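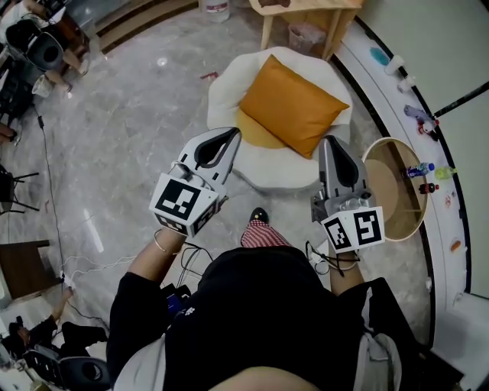 Hand-held grippers in use, with the white chair and its orange cushion ahead.

May 2026
Prepared by the Kela project team, Flodia

Progress report to Halvorsen: tidying chores

We're pleased with this period! The plan was 200 recorded tidying runs and we finished with 526, nearly all of them in one furnished room. People do the chores with grippers in their hands, and the arm learns from those recordings.

Cushions are the big success. Out of 200 test tries on the arm, most of the good ones were soft things: cushions, folded towels, a fleece blanket. It picks up a cushion, carries it across and sets it against a chair back, and it does this at a pace we could live with at home -- slow, but you'd let it get on with the job.

Bottles are harder. An upright bottle is fine. One lying on its side tends to roll when the fingers touch it, and the arm then closes on air and carries on as if it had the bottle (we have 57 tries like this on file and they are very useful to us). The new Zirnex finger pads grip better but haven't cured it.

Small scraps on the floor are still beyond us. So is any chore with more than three steps in a row.

Can it tidy a room alone yet? No, but it can do a fair part of one, and that's well ahead of where we were at the last report. Next we'll record more bottles and cups on counters, then try the whole routine in a second room with different furniture. Spending is on plan and we aren't asking for any changes to the budget.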